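Cutting board

A cutting board is a flat, sturdy surface on which food is sliced, chopped or kneaded, and it is among the oldest helpers in the kitchen. Early cooks made do with a slice of tree trunk, and the thick butcher's block still found in meat shops is a close cousin of that first rough slab.

Materials

Hardwoods such as maple, beech and walnut have long been the favorites, being firm enough to last for years yet gentle on a knife's edge. Bamboo, a grass and so no wood at all in the strict sense, is cut into strips, dried and glued together under pressure.
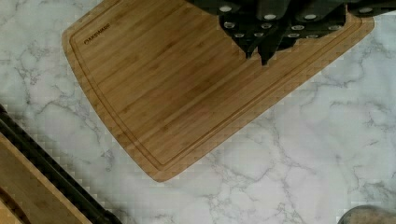
Plastic boards came into homes during the twentieth century and are loved for going straight into the dishwasher, while glass and stone, handsome as they are, will dull a good blade in very short order. In end-grain boards the fibers stand upright, and the knife slips between them and leaves fewer marks.

Care

A wooden board likes to be washed by hand with warm, soapy water, wiped down, and stood on its edge to dry with air on both sides. Many cooks rub in a little food-grade mineral oil every month or so, and old garlic or onion smells can be coaxed out with coarse salt and half a lemon. 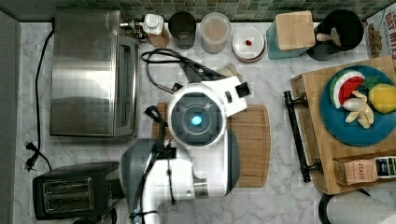

Food safety

It is wise to keep one board for raw meat and fish and another for bread, fruit and vegetables. Deep grooves are hard to clean, and a badly scarred board should be sanded smooth or replaced.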